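Chapter 5
Paper That Wants to Be Kept: Magazines and How They Are Made 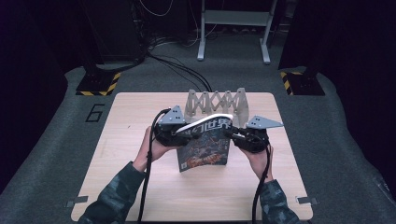
Figure 5.1 A magazine standing upright on a light wooden tabletop.

When I was eleven my aunt gave me a box of old gardening magazines, and I read the lot on the floor of her sunroom in one July holiday. I had no garden. I didn't care much for roses either. But I loved the things themselves: the slippery covers, the letters page, the ads for seed catalogues at the back where the ink got cheap and a bit blurry. I still think the back pages are the best place to start when you pick up a magazine you've never seen before, and I'll ask you to do that more than once before this chapter is over.

So far we've looked at books (Chapters 2 and 3) and newspapers (Chapter 4). A magazine sits somewhere in the middle, and it borrows from both. It comes out on a schedule, like a paper, so there's always a deadline breathing down somebody's neck. But people keep it, sometimes for years, so the colour has to be good and the paper has to stand up to being read in the bath.

The word itself comes to English through French and Italian from an Arabic word for storehouses. I like that a lot! A storehouse is a pretty fair picture of what an editor is trying to fill every month: a long piece, a few short ones, something to cook, something to argue with.

Let's talk about how one holds together, as you'll need the terms later. Most thin magazines are saddle stitched. The sheets are folded in half, tucked inside one another and stapled through the fold. It's quick and it lies fairly flat, but go too thick and the inner pages start poking out past the outer ones. Printers call this creep, and it's trimmed off after folding, so a careless designer can lose page numbers that way. (I have been that careless designer. The issue went out with half its page numbers shaved.) Thicker magazines are usually perfect bound, with the pages glued into a square spine. You get somewhere to print the title, and you lose a little of every picture that runs across the middle.

The small title we'll follow through this chapter is Grivau, a quarterly about rivers and the towns beside them. Reet Strazds started it at her kitchen table in Trorden and still edits it. Her print run is 2,000 copies, 60 pages an issue, saddle stitched, and she let me sit in on an entire production cycle with my notebook and far too many questions. Zyanya Arriaga did the layout, and you'll find her marked-up proofs in Section 5.3. Have a good look at her margin notes. They're blunter than mine would be, and I learned more from them than from my first year at college.

Now, sixty pages is a handy number. Each folded sheet in a saddle-stitched magazine gives you four pages, so the total has to divide by four. If Reet gets a wonderful story that runs one page over, she can't simply add a page. She has to cut the story, shrink a photo or find three more pages of something else, and pay for them. A lot of what looks like taste in a magazine is arithmetic.

Before you read on

Find a magazine at home, at the library or in a waiting room (ask first before you walk off with it). Start at the back. Write down how it's bound, what the last ten pages are selling, and who you think the reader is meant to be. Then find the masthead, the list of people who made it, and see how many job titles you can explain. Keep your notes, as you'll be using them again in Section 5.2.

5.1 Who pays for a magazine?

Readers do, a bit. The cover price on an issue of Grivau pays for the printing and the postage and leaves very little over, so we'll begin with the ads.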